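Plarkden's hard rubbish week is back in August

I got a nice surprise in the letterbox this morning - the council is bringing back the hard rubbish pickup, and this time couches count! Last year they left mine sitting on the nature strip.

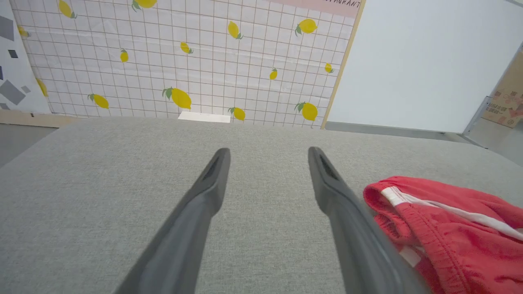 You'll need to book, and each house can put out 3 big items. Kanchan Kashyap at the council told me 400 spots are open so far, with more to come if they fill up.

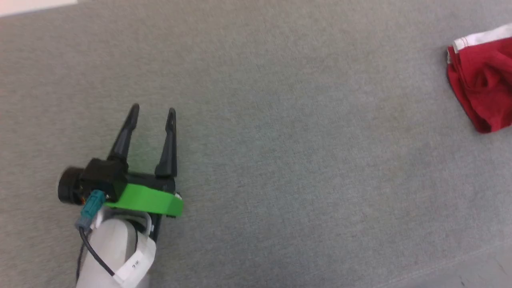
Mattresses cost $32 each, old carpet is free if it's rolled and tied. My neighbour Kuldeep Sengar has already booked his (he's keen). Bookings are by phone or at the library desk.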